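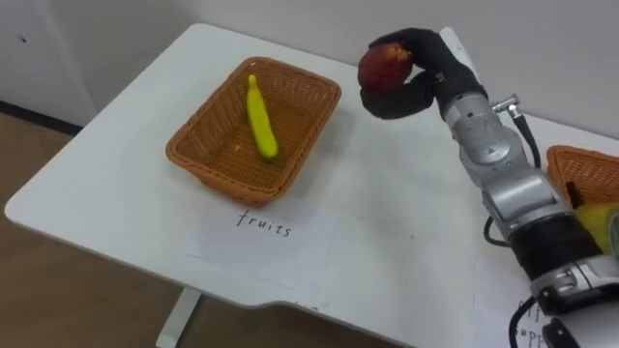 Label your cupboards. There, that's the whole argument, you can go and put the kettle on now.

Still with me? Fine. I have lived in shared kitchens for most of my adult life - student house, two flats in Sadlow, now the big one on Lebrun Street with too many of us in it - and every row I can remember started with a thing that had no place. Never the rent. Never the noise. The colander. Where does the colander live? Ask five people, get five answers and one sulk.

People hate labels. I know. They say it looks like an infant school. Agnes Amundsen moved in over August and peeled off every strip of tape in the first week, said she felt told off by the drawers. By the end of the month she was opening all of them to find a teaspoon. Every morning. At 6.

What a label does is stop you having to ask. That matters more than tidyness. Asking is tiring, being asked is worse, and in most houses it's the same person being asked each time, usually the one who did the last big clean. She becomes the map. She goes away for a weekend and the phone starts. Where are the bin bags. Is this tin ours. Do we have cumin. (We have cumin. We have 20 jars of things and three of them are cumin.)

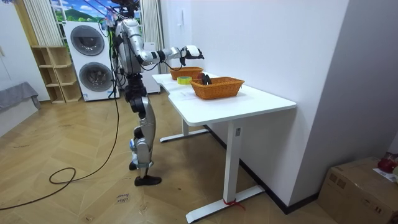

And don't tell me a good system explains itself. It doesn't. It explains itself to whoever made it up. My last landlord, Gilles Ferrand, had a larder he swore was perfectly logical, arranged by how often he used things. By how often HE used things! His sister Bernadette came for a fortnight and couldn't find the flour, so she bought flour. Then bought it again. When he finally cleared the place out there was enough to open a bakery.

So, write it down. Bad handwriting is fine. Scrap paper is fine. I'd go further and say scrap paper is better, because the trouble with those lovely printed sets (Brusutine do one, 554 stickers, a whole page of them for pulses) is that you feel you can't change your mind. You stick "quinoa" on a jar and then you're a quinoa household for ever. A bit of paper you can bin. Kitchens change, people move out and take the rice cooker with them.

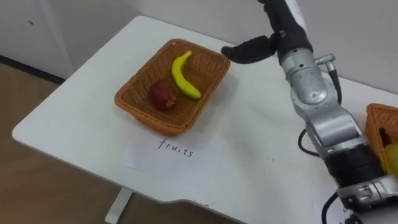 Apple and banana, sharing.

Keep the words big too. That's where the keen ones go wrong. "Fruit" is a good label. "Citrus, seasonal" is a label that makes people put the lemons on the windowsill and walk off. If you need to think before you put something away you won't put it away, you'll leave it on the side, and the side is where everything goes to die. Two or three wide groups, plainly named. Nobody needs a shelf for spreads.

I said most of this at the Nomutmont housing evening and it went down badly.
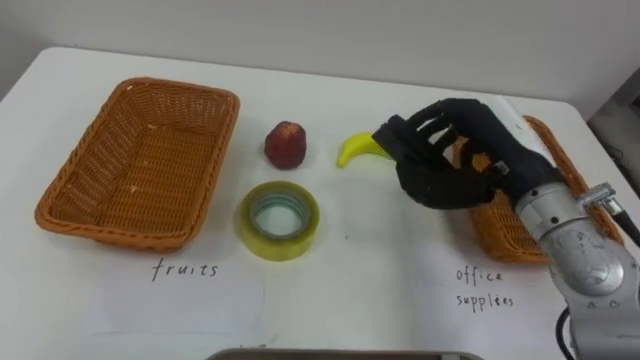 Anatole Bouvier thought I was dressing up bossiness as kindness, and that people who really share a home learn where things go by living in it, cooking in it, getting it wrong a few times.

Well, maybe. It's a nice thought and he got a clap for it. But learning by getting it wrong is only charming if you've got time, and if the others are patient, and in my experiance they're patient for 2 weeks. After that the new person who puts the pan in the wrong place is just the person who puts the pan in the wrong place. Nobody told them. Everybody's cross. I was that person once, in the first Sadlow flat, and I ended up eating toast in my room so I wouldn't have to guess.

A bit of paper would have sorted it. I'd rather be bossed about by a drawer than by a housemate. Agnes has put the tape back up, by the way. Her own writing this time - much neater than mine, and she's moved the teaspoons.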